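Polelton Hall – Kitchen and Meeting Room Safety Check
January round, with comments

Checked by: Eimear Ó Ceallaigh
Start: 9.20 am

Hello all, and thank you for bearing with me while I went round with my clipboard and my cold. I have kept to the same order as last time so that you can lay the two sheets side by side, and I have written a bit more than the boxes strictly allow because several of you asked what "satisfactory with remarks" was supposed to mean. Fair question! The remarks are below.

1. Entrance and porch
Door closer: OK
Mat: ATTENTION
Lighting: OK
The mat has started to curl at the corner nearest the radiator and I caught my own toe on it coming in with the post. It has been turned round for now, so the curled end is under the bench, but we do need a new one before the dancing starts up again. The outside light comes on nicely at dusk and the step has been gritted.

2. Fire exits and extinguishers
Front exit: OK
Side exit: OK after clearing
Extinguishers: 2 present, both in date
Signs: OK
The side exit had the stacking chairs in front of it again. I know it is the handiest spot in the building and I know they are heavy, but they must go back in the chair store, please, even if you are the last group of the evening and everybody is tired. I moved them myself and tried the bar, which pushes open easily with one hand. The seals on the extinguishers are unbroken and the needles are where they should be.

3. Kitchen
Fridge temperature: OK
Cooker and hood: OK, filter to be washed
Kettle and leads: ATTENTION
First aid box: restocked
The older Savance kettle has a nick in its flex, close to the plug. I have put it on the top shelf with a label on it, so please don't be tempted to take it down, however long the queue for tea. The Pramia one is perfectly sound and will do us all until a replacement comes. Plasters and burn gel have been topped up, and I found the good scissors, which had been living in the cutlery drawer.

4. Meeting room
Floor: OK
Heater guard: OK, one screw tightened
Tables: OK with remarks
Window catches: OK
I checked the tables for wobble, sharp edges and gaps. The joins are the thing to watch, as little fingers do find their way in, and a mug set down across a raised join will tip over sooner than you would think. Run your palm along the seam before a session and, if you can feel a lip, get someone to help you lift and reset it. 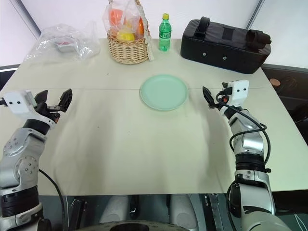 Item 4, tables: seam across the top, with fruit basket, green bottle and black padded case along the far side.

Please don't drag the tables, tempting as it is when you are setting up alone. It loosens the feet and marks the floor, and Ó Flaithearta Joinery charged us for 2 visits last year to put right what a bit of lifting would have saved. Bags and cases are best kept off the floor between the chairs, especially on evenings when we have people with sticks or frames.

5. Toilets
Hot tap: OK, 43 degrees at the basin
Emergency cord: ATTENTION
Floor: OK
The water is comfortable and within our limit. The cord in the accessible toilet had been tied up out of the way, I expect by somebody mopping, and it is no use at all to a person on the floor. I have let it down again. If you clean in there, do please leave it hanging.

6. Outside
Path: OK
Bins: OK
Handrail: monitor
There is a little rust at the foot of the handrail, but it took my full weight without any movement. I shall look at it again in spring.

To be done before the next check
Replace porch mat
Replace kettle
Wash cooker hood filter
Keep side exit clear (all groups)

If you spot anything I have missed, there is a pencil on a string beside the noticeboard and plenty of room on the back of this sheet.

Signed: E. Ó Ceallaigh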